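Stalter Workroom Furniture Renewal
Progress report, second period
Prepared by Tove Bergmann for the Grindska fund

1. Work completed

The first delivery of tabletops was received in October and moved directly to the ground-floor workroom. All tops in this delivery were fitted to the existing steel frames, which had been checked for level and re-drilled where the old hole pattern did not match. Two frames had bent cross rails and were straightened on site by Gunnlaugur Kvaran. No frames were scrapped.

The old tops were removed before the floor was cleaned. They had swollen at the front edges, and several had been patched with filler more than once. They are stored flat in the rear corridor until the disposal contractor confirms a pickup slot.

Expenditure in this period was 2436 against the furniture line, leaving 1673 uncommitted. The supplier, Oser, has invoiced for the first delivery only. Fasteners and edge sealant were paid from the consumables line and are not included in the above.

2. Surface condition

Each top is inspected after fitting and again after a period of normal use. The inspection covers finish, flatness, edges and any marks. Marks are recorded by position and wiped with a damp cloth. Anything that remains after wiping is entered as a scuff, and anything that comes off is entered as residue.
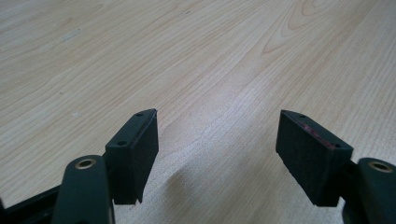
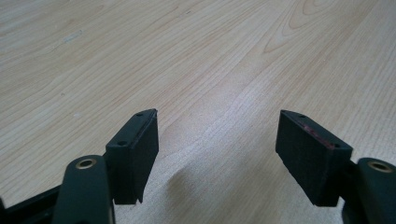 Pale tabletop with arched grain at upper right and a small whitish mark on the left.

The grain varies from top to top, as expected, and is not treated as a defect. Reflection is a more practical matter. The finish has a soft sheen, and under the present lighting a bright band can form across the middle of a table and wash out the grain. Users have asked whether this can be reduced. Vilhjálmur Hviid will try moving the ceiling fixtures 300 mm toward the window wall before any change of finish is considered - the fixtures are on track and the work needs no new wiring.

Light marks are difficult to judge in reflected light. Inspections will therefore be done from two sides of each table, with the overhead lights on and then off. The inspection sheet has been revised to include this step.

3. Deviations from plan

The second delivery is late. Oser reports a delay in pressing and has offered a substitute top from the Steyn range at the same price. The substitute is thinner and would require longer spacers on every frame. Bent Bundgaard has declined it for now and asked for a firm date on the original order.

Cable cutouts were specified at 44 mm. The first delivery came without them. They will be cut on site, and the exposed edges will be sealed the same day.

4. Next period

- Cut and seal the cable openings in the fitted tops.
- Complete the lighting trial and record the result.
- Receive and fit the second delivery.
- Clear the old tops from the rear corridor.

Rosaire Poirier will take over the inspection records from the start of the next period. The fund is asked to approve carrying the uncommitted amount forward, as the second invoice will not arrive before the current period closes.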